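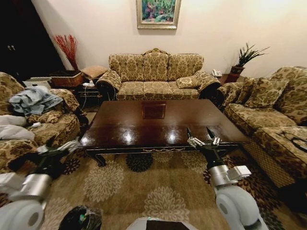

Un sofá de tres plazas tapizado en damasco, con copete de madera tallada.

El tapicero que no quiere que tires el sofá

Reportaje. 13 de septiembre de 2018

El taller de Julián Esteban ocupa los bajos de un antiguo almacén de piensos en Moya. No tiene escaparate. Se entra por un portón metálico y lo primero que se nota es el olor a cola y a crin vieja. Al fondo hay dos bancos de trabajo, una máquina de coser de triple arrastre y, sobre caballetes, el esqueleto de una butaca que alguien compró en los años setenta y que ahora quiere conservar su nieta.

Esteban lleva 43 años en el oficio. Empezó de aprendiz en un taller de Uvmont que hacía sillerías completas para hoteles y que cerró en los noventa. De aquella época guarda los martillos, un juego de agujas curvas y la costumbre de numerar cada pieza que desmonta.

"La gente viene con la idea de cambiar la tela y ya está", explica. "Luego quitas la tela y aparece lo que hay debajo. A veces es bueno. A veces hay que volver a empezar."

Lo que hay debajo, en un sofá de cierta edad, suele ser un armazón de haya o de pino, cinchas de yute, muelles atados a mano con cuerda, una arpillera, una capa de crin o de fibra vegetal y una guata fina antes del tejido exterior. En los muebles más recientes los muelles se sustituyen por cinchas elásticas y la crin por espuma. La espuma pierde altura con los años y se deshace en polvo si es de baja densidad. La crin se puede sacar, lavar, cardar y volver a poner.

Un sofá de tres plazas con muelles atados le ocupa entre dos y tres semanas. De tela hacen falta de nueve a doce metros, más si el dibujo es grande y hay que casarlo. Casar el dibujo es lo que más distingue un trabajo de otro. En un damasco con motivo floral, la flor debe quedar centrada en cada respaldo y continuar en el asiento, y eso obliga a desperdiciar tejido. Un taller con prisa no lo hace.

El damasco volvió a pedirse hace cuatro o cinco años, según Esteban, después de una temporada larga de linos crudos y grises. Lo piden sobre todo quienes heredan. "Te traen el sofá de la madre y quieren que siga siendo el sofá de la madre. Si le pones un gris, ya es otro."

El salón que no se usaba

Ainhoa Aguirre ha dedicado buena parte de su trabajo a esos muebles y a las habitaciones donde estaban. Es historiadora y publicó el año pasado un estudio sobre el salón de respeto en las casas de clase media, la pieza que se amueblaba con lo mejor y se abría para las visitas, los pésames y la Navidad. Reunió 3,191 fichas de mobiliario a partir de inventarios notariales, catálogos de fabricantes y facturas.

El repertorio se repite mucho. Un tresillo, una mesa de centro, una vitrina, una lámpara de techo, un cuadro grande sobre el sofá. El brillo importaba. Las maderas se barnizaban a muñequilla con goma laca o, desde mediados de siglo, con poliéster, que daba una superficie de espejo con mucho menos trabajo y que hoy es una pesadilla para quien tiene que repararla, porque salta en escamas y no admite retoque parcial.

"Eran muebles comprados a plazos por familias que después no se sentaban en ellos", dice Aguirre. "En las facturas se ve el esfuerzo. Hay tresillos que costaban varios meses de sueldo y se pagaban en dos años."

El estilo que llamaban clásico era una mezcla. Patas cabriolé tomadas del XVIII francés e inglés, tallas mecanizadas, filetes dorados, marquetería de chapa comprada por metros. Los anticuarios lo despreciaron durante décadas y todavía hoy tiene un precio bajo en el mercado de segunda mano. En las casas de vaciado de pisos se pagan 300 euros por un tresillo completo si está bien, y muchas veces el comprador pide además que se lo bajen a la calle.

Aguirre no cree que ese precio vaya a cambiar pronto. Los pisos nuevos son pequeños y los muebles de entonces son hondos y pesados. Un aparador de dos metros no cabe en el ascensor. Muchos acaban en el punto limpio enteros, con los herrajes puestos.

Las cuentas

Retapizar no es barato. Un sofá de tres plazas, con los muelles revisados y un tejido de gama media, sale en el taller de Moya por más de lo que cuesta uno nuevo en una gran superficie. Esteban lo dice por teléfono antes de que el cliente alquile la furgoneta. La mitad no vuelve a llamar.

La otra mitad suele preguntar por el plazo. Ahora mismo no coge encargos grandes hasta noviembre. Las sillas de comedor sí las va metiendo entre medias, sobre todo si son de asiento suelto, que se hacen en una tarde.

Las telas las compra a dos proveedores. Vedlow le sirve los terciopelos y los damascos, y Genik los tejidos técnicos para casas con niños o con perro. De Vedlow tiene un muestrario con 500 referencias que los clientes se llevan a casa un fin de semana. Recomienda mirar la muestra de noche, con la lámpara encendida -- los dorados y los verdes oliva cambian mucho con la bombilla -- y ponerla al lado de la pared, no encima de la mesa.

También recomienda preguntar por los ciclos Martindale, la prueba de abrasión que figura en la etiqueta. Para un sofá de uso diario aconseja no bajar de 25.000. Para una descalzadora de dormitorio basta con bastante menos.

Qué merece la pena guardar

Preguntado por cómo se sabe si un sofá vale el arreglo, Esteban no da una regla única. Lo primero que hace es levantarlo por una esquina. Si la pata contraria despega enseguida, el armazón está firme. Si el mueble se retuerce, las espigas están sueltas y hay que encolar, lo cual tiene solución pero suma horas. Después aprieta el asiento con la rodilla y escucha. Los muelles atados ceden sin ruido. Si hay chasquidos, alguna cuerda está rota.

La carcoma le preocupa menos que a sus clientes. Los agujeros antiguos, oscuros y sin serrín, no significan gran cosa. El serrín claro y reciente sí, y entonces el mueble no entra en el taller hasta que se trata.

Las tallas rotas se rehacen. Un copete con una voluta partida lo manda a un tallista que trabaja por piezas y tarda un mes. Los dorados los deja casi siempre como están. "La purpurina nueva al lado de la vieja canta", dice.

En el taller no hay aprendiz. Tuvo dos en los últimos diez años. Una se estableció por su cuenta en la costa y tapiza sobre todo barcos. El otro lo dejó a los siete meses. El ciclo formativo más cercano queda a hora y media en coche, y Esteban ha ido varias veces a dar la parte de muelles, que allí se imparte en una sola mañana.

Mientras habla va cosiendo el borde de la butaca de los caballetes con la aguja curva, puntada corta y tirón. Le falta el respaldo y los brazos. La clienta ha elegido un terciopelo verde y quiere conservar las tachuelas originales, que están en un bote de cristal sobre el banco, lavadas con vinagre. Faltan unas cuantas. Las nuevas irán por detrás, donde la butaca se arrima a la pared.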